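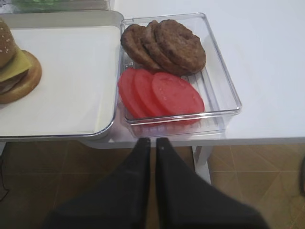 Midex Opens Its Automation Laboratory to Visitors

The Midex Center for Applied Automation held its annual open day in August, welcoming 146 visitors from local schools, food service firms and neighboring departments. Doors opened at 10 a.m., and all morning sessions were fully booked.

The main demonstration was given by the Skornari group, which studies how robot arms handle food and other items of uneven shape. Guests gathered at the burger assembly station, where the ingredients are set out in advance and the arm works from one side of the table. Members of the group explained how the arm is taught a task and answered questions on speed, safety and cleaning.

The Skornari collection now holds 1,449 recorded runs of the assembly task. The group plans to add a further 200 before the end of the year – most of them with the trays in new positions.

Patties and tomato slices share one clear container at the station, with the burger on a lined or plain white surface in the metal-rimmed tray beside it.
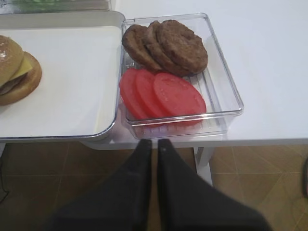
Next Visit

The Center will hold a second open day in the spring at the Szabo Building. Attendance is limited to 100 guests, and groups should register through the Flirkari booking page. Sessions last one hour, and school parties must be accompanied by a teacher.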